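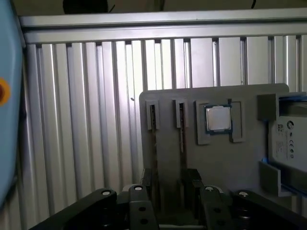
Old desktops are usually thrown out for want of one or two parts, a reader in Devadiga wrote to us last week, and she wanted to know what happens to the parts that still work. Her own machine had gone to the tip with a good hard drive in it, she said, and she had regretted it ever since.

5/19/23
By our business desk

Home News Business Local Jobs Letters Contact

Dostico, the computer refurbishing firm on the edge of Devadiga, is to open a bench for spare parts alongside its main work of repairing desktops. The new bench will take in memory, processors and hard drives from machines too far gone to save, sort them and pass the good ones on for use in other computers.

The firm expects to have 200 refurbished desktops ready by the end of May. They are going to schools, advice centres and households under the Flumau scheme, which began in the town two years ago and has so far placed 400 machines. A further 117 are waiting at the unit, most of them with a known fault and a label saying what it is.

Until now, a computer that failed its first checks was sent away whole. Dostico said in a statement that too many usable parts were leaving the building that way. It had been buying second-hand memory from outside at the same time, and the two bills together were hard to defend.

Under the new arrangement each scrap machine will be opened and stripped before it goes. A processor, a hard drive and a set of memory modules can be set out in holders on an upright grey plate, each part with its own place. Parts that pass testing go to shelves sorted by type and age. Parts that fail go to the recycler with the empty case.

Zedis, which supplies trays and packing to several firms on the estate, has provided anti-static bags and divided boxes for the shelves. The price was not disclosed. The boxes come in 2 sizes, one for memory and processors and a deeper one for drives.

Hard drives will be handled separately from everything else. Every drive that comes in will be wiped before it is tested for reuse, and a drive that cannot be wiped will be destroyed. Donors can ask for written confirmation, though the firm asks them to say so when they hand the computer over and not weeks afterwards.

Memory is likely to make up most of what is saved. Modules are small, seldom wear out and are easy to move from one machine to another of the same type. Processors are slower to match. They have to suit the board, and the cooler has to come off and be cleaned before it is refitted with fresh paste. A processor with bent contacts is put aside and looked at again only when there is a shortage. 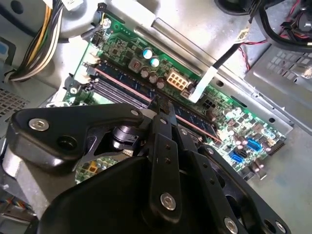 Can extra memory be put into any old desktop? It depends on the board, which has to have a free slot and accept the same type of module. The notch along the lower edge of a module differs from one generation to the next, so the wrong type will not go in and should never be pushed. The computer's manual gives the type and the largest amount the board will take.

For readers who want to try it at home, the Dostico workshop offers some general advice. Shut the computer down and unplug it at the wall. Hold the power button in for a few seconds, then touch bare metal on the case before reaching inside. Open the latches at the ends of the slot – some boards have a latch at one end only – and line the notch up with the key. Press evenly on both ends until the latches close. Cables that cross the memory slots should be moved aside first and checked again before the side panel goes back on.

If the computer does not start, the commonest fault is a module that has not gone fully home. Take it out, put it back and try again with that module alone.

Swapping a hard drive for a solid-state one often makes more difference to an old desktop than memory does, the workshop added, but it means copying the files across or starting afresh, and some people would sooner leave that to somebody else.

The spare parts will go first to machines already promised under Flumau. Anything left over will be sold at the counter from the end of May, at fixed prices by type. There will be no reservations by telephone. The firm will also take requests in writing for older memory, which has become awkward to find in the shops.

Desktops can be dropped off at the Dostico unit during its normal opening hours, complete or in pieces. Screens are accepted if they work. Printers are not accepted, and neither are laptops with swollen batteries, which should go to the council site.

Power leads are welcome – the workshop is short of them. Donors are asked to leave side panels on where possible and to put any loose screws in a bag taped to the case. Machines that have been stored in a garage or loft should be brought indoors for a day first.

Dostico would not say how much it expects to save on parts this year. It said it would look at the figures with the Flumau organisers in the autumn and decide then whether to take in graphics cards and power supplies as well.

More Local News Business Back to top Subscribe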